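The Drislow Boundary Stone

The Drislow Boundary Stone, also called the Penny Stone or, in older papers, the Pennel Stone, is a squat block of gritstone standing beside Arriaga Lane, on the north side of the village of Drislow. It once marked the point where the common grazing of Drislow met that of the neighbouring township of Banska. It is a protected local monument. 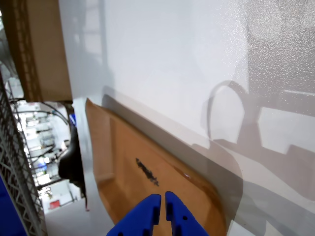

Location

The stone stands on the grass verge of Arriaga Lane, just below the place where the lane bends to avoid a spring. It leans towards the road. A field wall runs close behind it, and the wall has been built with a shallow recess so that the stone did not have to be moved. The lane is narrow at this point and there is nowhere to leave a car. Most visitors walk up from the village by the footpath that starts behind the chapel and comes out at the bend.

Until the turnpike was cut through the lower valley, Arriaga Lane was the main way between Drislow and Banska. Packhorses carrying lime and wool used it in all seasons. After the turnpike opened, the lane was left to farm traffic, and its upper part is still unsealed.

Description

The stone is a single block, roughly dressed on the side facing the lane and left rough on the other sides. The top is worn into a shallow hollow that holds rainwater. On the dressed face are the letters D and B, one above the other, with a horizontal line cut between them. The B is much fainter than the D. A small cross near the base is thought to be a surveyor's mark and is probably later than the letters.

Much of the block is below ground. When the verge was dug out for a drain, workmen found that the buried part was broader than the part on show and had been packed around with river cobbles. The drain was taken to the other side of the lane.

Name

Pennel is the older form. It appears in the Drislow manor rolls as the name of a strip of rough pasture, "the Pennel", which lay on both sides of the lane. The meaning is not certain. Lærke Laxdal, in her study of field names in the district, took it to come from a word for an enclosure or pen, and noted that stray animals were held close by. An older explanation, that it came from a family surname, has no support in the parish registers.

Penny Stone seems to be a later change, made once the pasture name had been forgotten. It gave rise to the story that payments were left in the hollow on top. During times of sickness, it was said, buyers from Banska put their coins in vinegar there and collected goods left on the wall. Similar stories are told of many hollowed stones, and no record of the practice at Drislow has been found. The hollow may be natural.

History

The boundary between the two townships was in dispute for a long time. The trouble lay in the upper pasture, where there was no stream or ridge to follow and where each side claimed the right to cut peat. After a series of complaints about driven cattle, the manor court ordered that "a sufficient stone" be set up at the lane and that the line run straight from there to the spring head. The order does not say who was to supply the stone. A later entry records a fine of three shillings against a Drislow man for "throwing down the meer stone", so it must have been in place by then.

The bounds were walked each year in February, before the spring grazing began. The party started at the chapel, stopped at the stone, and went on to the spring head, where bread and ale were given out. The custom lapsed after the common was enclosed. Enclosure divided 3000 acres of open land between the larger holders of both townships, and the line marked by the stone became an ordinary field boundary.

By the time the two townships were joined for local government, the stone had no legal purpose. It was used for many years as a gatepost, and the rusted stump of an iron hinge pin can still be felt on the side nearest the wall.

The Zusex survey

The stone was recorded in detail by the Zusex Survey, a local project that set out to list every boundary marker in the district. The survey was led by Heriberto Villaseñor, with drawings by Ga-eun Cho. It listed 50 markers in all, of which 30 were still in their original positions. The Drislow stone was placed in the second group, on the evidence of the cobble packing.

Villaseñor suggested that the D and B were cut at different times, with the D belonging to the manor court period and the B added at enclosure. Keerthana Thevar later argued against this. She pointed out that the lower part of the face is rubbed by cart hubs and passing stock – the B would be fainter than the D for that reason alone. The question has not been settled.

Related stones

Two other markers on the same line are known. One stood at the spring head and was broken up for walling. The other, at the edge of Banska Moor, is a natural boulder with a B cut into it and is much harder to reach. Refugio Barajas, who farmed the land there, moved it a short distance when a track was widened and wrote down its former position in a letter to the survey.

See also

Arriaga Lane
Banska Moor
Beating the bounds
Enclosure in the Drislow district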